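Werkstattbuch, Papier- und Druckwerkstatt Gastville
Eintrag März, angefangen kurz nach 9 Uhr

Dritter Versuch mit dem Krapplack auf dem Kupferblock, Motiv unverändert (die Heilige mit dem zu großen Rad). Die ersten beiden Abzüge liegen unter »Lehrgeld« in der Schublade, bitte dort lassen und nicht wieder als Musterblätter ausgeben.

Ansatz heute: Leinölfirnis mittel, Krapplack aus der Prasix-Dose, dazu etwas Kreide, bis die Farbe beim Abheben kurz reißt. Gestern war sie zu lang und zog Fäden wie Käse. Mit dem Spachtel angerieben, dann noch einmal durchgerieben, dann Kaffee. Der Läufer hat an der Kante eine Macke, die sich als feine Linie durch jede Farbe zieht. Wer ihn fallen lassen hat, muss sich nicht melden, wir schleifen ihn einfach nach.

Papier: das Thorlacius-Hadernpapier, über Nacht zwischen feuchten Filzen. Zwei Bogen am Rand wellig, für Proben trotzdem genommen. Die Blätter aus dem unteren Drittel des Stapels waren deutlich feuchter und haben das Rot viel williger angenommen. Morgen also früher umstapeln.

Passer: Rot sitzt gegen Schwarz gut 3 mm zu hoch. Das Gesicht hat damit einen zweiten Mund, was der Heiligen einen gewissen Spott verleiht. Die Nadellöcher im Deckel sind ausgeleiert, neuer Papierstreifen aufgeklebt, neu gestochen. Danach saß es auf der linken Seite, rechts wandert es weiter. Ich habe das Papier im Verdacht, das Papier vermutlich mich.

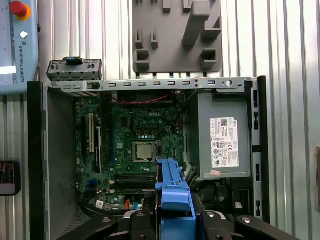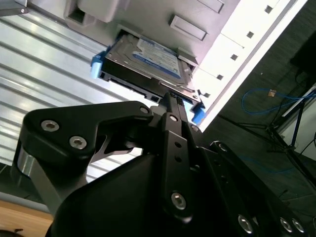
Oben offenes Rechnergehäuse mit Dell-Platine und Netzteil, unten Festplatte am Laufwerksschacht, teilweise eingeschoben.

Nachmittags Vergleich mit den Aufnahmen der Originale. Im Clorkia-Verzeichnis stehen jetzt 2.646 Blätter, davon 137 mit dem Vermerk »farbig gedruckt«. Der Rest heißt »koloriert« oder gar nichts, und »gar nichts« ist nach meiner Erfahrung die ehrlichste Kategorie. Bei mindestens einem der angeblich kolorierten Blätter sieht man im Streiflicht den Quetschrand am Rot, also Druck und kein Pinsel. Habe den Eintrag mit Fragezeichen versehen. Das vorhandene Fragezeichen habe ich stehen lassen, es sind nun zwei.

Was mir am Original auffällt: Das Rot liegt unter dem Schwarz, jedenfalls am Mantelsaum. Wir drucken seit Wochen umgekehrt. Falls die Reihenfolge stimmt, erklärt das auch, warum unser Schwarz so stumpf aussteht, es säuft im nackten Papier ab. Erst Rot, trocknen lassen, dann wieder feuchten und Schwarz darüber. Das zweite Feuchten macht mir Sorgen, weil der Bogen dabei wächst und wir dann wieder bei den zwei Mündern sind.

Kurz gerechnet: Für eine kleine Auflage von etwa 300 Blatt müsste man bei meinem Tempo bis in den Sommer drucken. Die Kollegen im 16. Jahrhundert hatten dafür Lehrlinge. Ich habe einen Föhn, und der hat bei feuchtem Papier Hausverbot.

Offen:
– Leinölfirnis nachbestellen, der Rest hat eine Haut
– Filze waschen, ohne Weichspüler (Rückseite des letzten Eintrags lesen!)
– Läufer nachschleifen
– Probe Rot zuerst, je ein Bogen oben und unten aus dem Stapel
– Druck an der Presse eine Vierteldrehung zurück, der Block hat an der Radnabe eine Stelle, die ich vorher nicht kannte

Block mit Öl abgewischt und eingeschlagen, Farbreste unter Wasser im Glas mit rotem Deckel. Es riecht streng, gehört aber so. Kurz vor 18 Uhr Schluss.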